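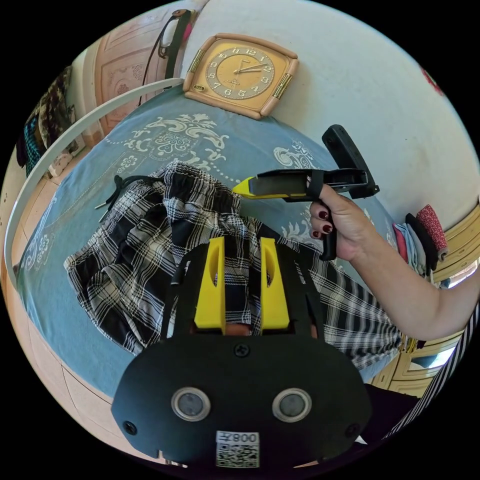
Zalliron kit trial: second progress report to the Pacheco Fund

Date: 08/01/2019
Prepared by: the household handling project, Sotby
Covers: December

Where we are

The fund asked whether the Zalliron kit from Prumance is worth buying in quantity for recording how people handle laundry. We have had the kit on trial for all of December and can now offer a longer answer than last time's "it has arrived".

We have 1,011 recordings of people handling clothes at home. Of those, 61 have been thrown out, mostly from the first week, when we were still reading the manual. The manual is 15 pages long. The chapter on starting a recording is at the back, behind the warranty, and we would like it noted that we got there in the end.

Garments covered so far: T-shirts, jumpers, pyjama bottoms, one dressing gown (never again). Fitted sheets are down for next quarter. Our optimism about fitted sheets is unchanged, as we haven't tried one.

The grippers in use

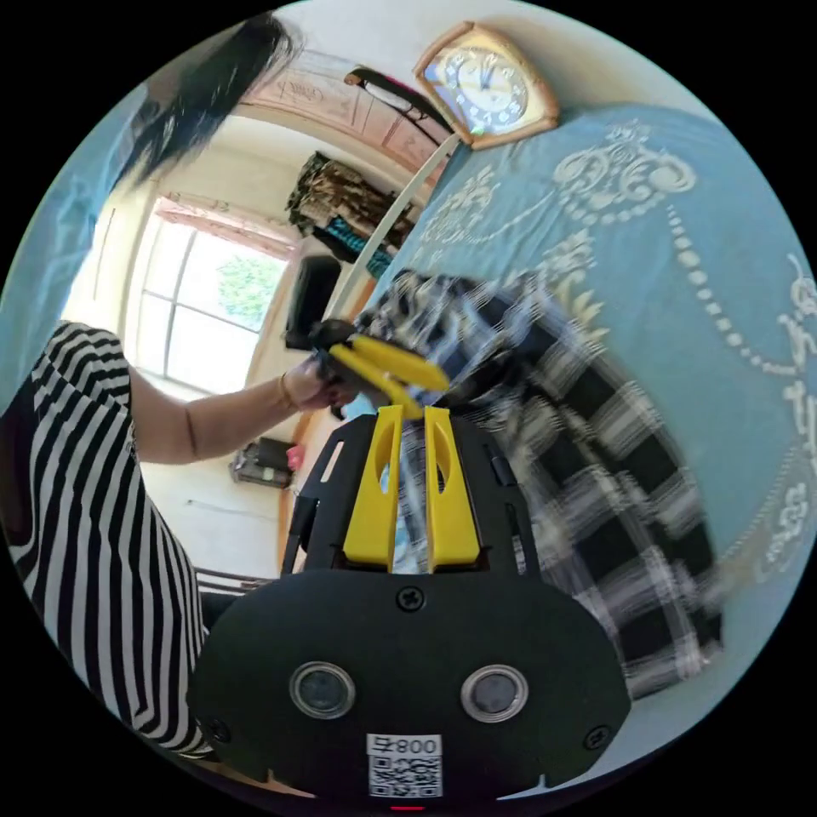

Training has been the cheapest part of the trial. New people get a short talk and a tea towel, and most are on to proper clothes within the hour. Shirts and checked cotton go well once they have stopped squeezing as though the thing might escape. The yellow fingers taper to a blunt tip, which is kind to fabric and less kind to anyone trying to pick a single layer off a bed. Everyone ends up pinching from the side and sliding in. We have written this up as a technique so that it sounds deliberate.

Complaints, in the order received:

The handle was designed for a larger hand than most of ours. Prumance has promised a smaller one and has sent a drawing of it.

The battery door comes open if you put the unit down with any feeling.

Wrists get tired. We now stop after 12 garments and have a biscuit. The biscuits are not being charged to the grant.

Prumance support has answered every message within a working day, twice with the answer to the question we asked.

Sorting and stacking

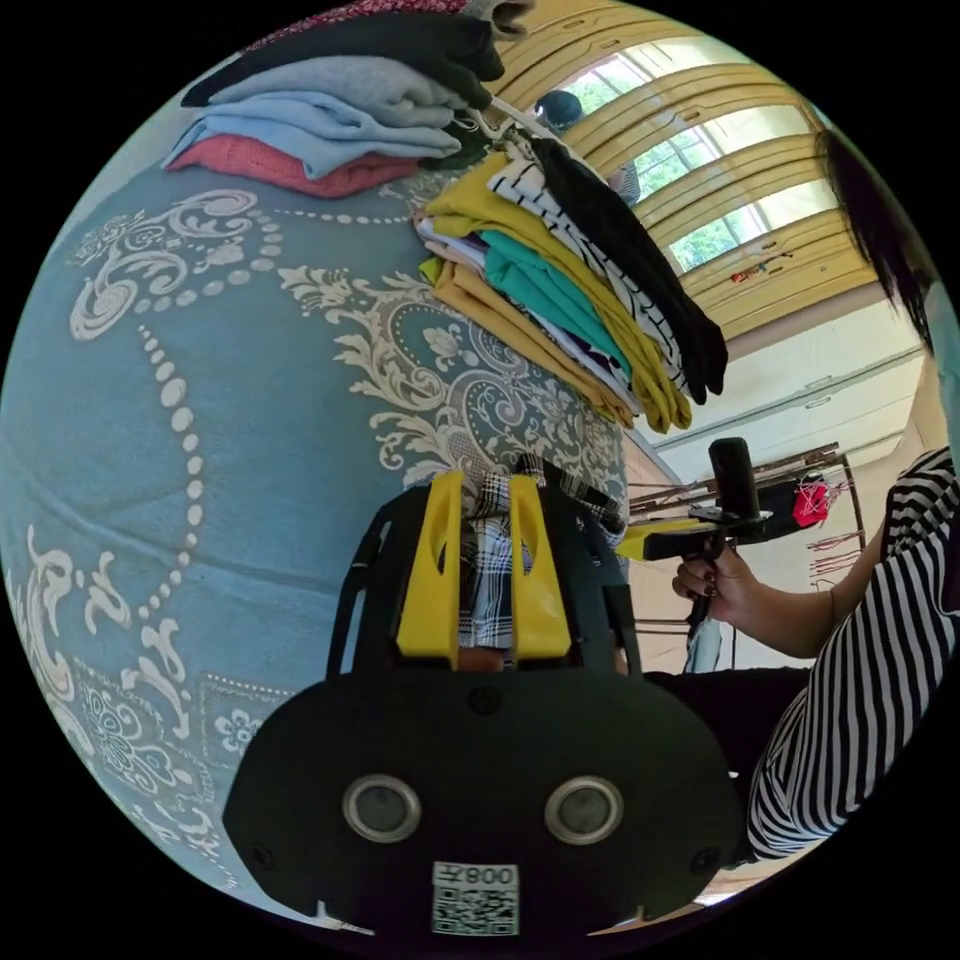
The second task, added at the fund's request, is moving finished laundry from one stack to another without turning it back into unfinished laundry. It is harder than plain folding. Thin tops slide, knitwear catches, and a stack of mixed colours and weights develops a lean like the one with the mustard-yellow garment over its front. A low stack of four folded garments gives much less trouble, and we have made that our standard height for the beginners' sessions. Taller stacks stay in for experienced hands, who complain about them with more vocabulary.

We would also ask Prumance to turn the label round. On the 008 unit the number is upside down when seen from behind the mount, and it has been logged wrongly more than once.

Money

On budget. The underspend on training has gone on spare finger pads, and the rest is carried forward.

Next quarter

Fitted sheets, as threatened. Socks, in pairs where pairs can be found. A side-by-side trial of the smaller handle, should it progress beyond the drawing.

Our recommendation for now is to extend the loan and hold off on buying until the battery door is fixed. A decision on the extension by the end of the month would save us having to repack the kit, whose foam insert went back in the box once and has refused ever since.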